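Shota Oshima
28 Nov 2019

Spent the evening making spore prints, a hobby for people who find stamp collecting too loud. A thread.

12 replies · 31 shares

The idea is simple. You cut the stem off a mushroom, put the cap gills-down on paper, cover it with a glass, and go away. In the morning you have a picture of the gills drawn in spores. I have never drawn anything half as good while awake.

4 replies · 9 shares

Going away is the hard part. The club handout says to wait overnight. I lasted 14 minutes before lifting the glass to check. Then I put it back slightly crooked, so now that mushroom has two signatures, like a nervous person at a bank.

6 replies · 22 shares

Color is the whole point. White, pink, rusty brown, purple-brown, black. Two mushrooms can look like twins on top and drop completely different colors underneath. My field guide mentions this on page 100, well after I'd gotten confident.

2 replies · 8 shares

Also, white spores on white paper. Yes, I did this. Yes, for a whole season. I had a folder of 18 blank sheets, carefully labeled.

19 replies · 57 shares

Now I use half black paper, half white, taped down the middle. Foil works too and is easier to scrape if you want to put some under a microscope. I don't own a microscope. I own opinions about microscopes.

3 replies · 11 shares

Someone at the Clanatard walk in June asked whether a spore print tells you if it's safe to eat. No. It tells you what color the spores are. It's one clue, and plenty of things that will ruin your liver leave a very tidy print. I buy my dinner mushrooms at Fukuda, under fluorescent light, like a coward.

8 replies · 40 shares

Old caps are stingy, by the way. If it's dried out, put a drop of water on top of the cap and give it longer. If it's soggy, you'll get a puddle with some gill marks in it and a smell your household will bring up later.

1 reply · 5 shares
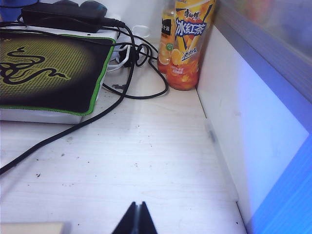 The last print of the year needs somewhere flat and out of a draft, and I have been putting off choosing the place. The desk was my first thought. It's nearly white, though, so it shows every dark speck, and there are plenty of those on it already. The mouse pad with the snake on it has too much going on for anyone trying to judge a shade of brown. Top of the fridge, then.

7 replies · 16 shares

© 2019 Shota Oshima · Contact · Back to top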